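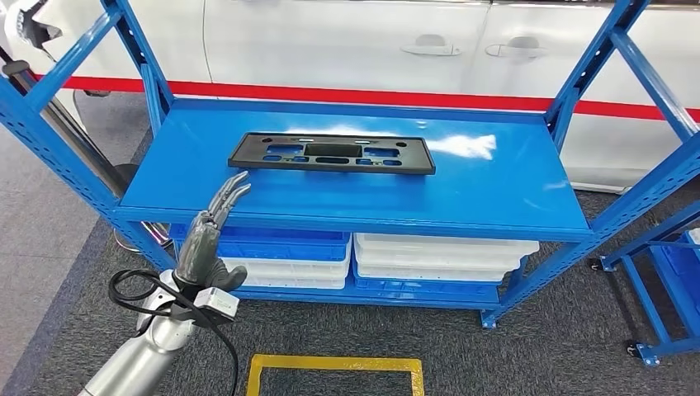 A blue steel rack with a black plastic part on the top shelf and crates stacked below.

Home | News | Products | Stockists | Contact

Codel Shelving Declares War on the Garage Floor

FOR RELEASE: November 2025

Codel, the storage company best known for selling people shelves they meant to buy last spring, has opened orders for the Camargo, a steel rack for garages, workshops and any other room where a car is expected to share space with everything else a household owns.

The Camargo comes in one color, a bright glossy blue. Early customers asked for gray. They were thanked for their interest.

The rack is built from perforated uprights with diagonal bracing, and it stands on small leveling feet. The top shelf is wide, flat and has a slight lip at the back, so the thing you put down in a hurry has a fair chance of still being there when you look for it. In company trials this was nearly always a car part. License plate brackets did especially well.

"Every garage has one piece of black plastic with holes in it that came off something," said Digby Pomare, head of product at Codel. "You can't throw it out. You don't know what it belongs to. We think it deserves a shelf."

The lower deck is sized for stacking crates, two stacks side by side. Codel's own crates, sold under the Fliton name, come in blue and white and may be mixed in any order. Pomare's team spent a good part of October arguing over whether white should go above blue. The matter remains open.

Each shelf is rated to hold 600 pounds when the load is spread evenly. The Camargo costs $139 and ships flat. Assembly takes two people, one of whom should read the instructions first. Crates are sold separately.

Codel has made 1,850 racks for the first run, and 800 of those are already set aside for stores in the Erum chain. The rest will be sold direct. A narrower version is planned for people whose garages are really hallways.

Press contact: Digby Pomare, Codel product office. Review racks are available on loan. Please empty them before sending them back.

Previous | Next | All news

Comments (4)

tallgrass_mo: Does the top shelf scratch? Mine would be holding brake rotors, not feelings.

Renny B.: Bought the old model. Still level, still full of stuff I can't name.

pdxwrench: White above blue. Obviously.

Renny B.: @pdxwrench blue on top, hides the dirt better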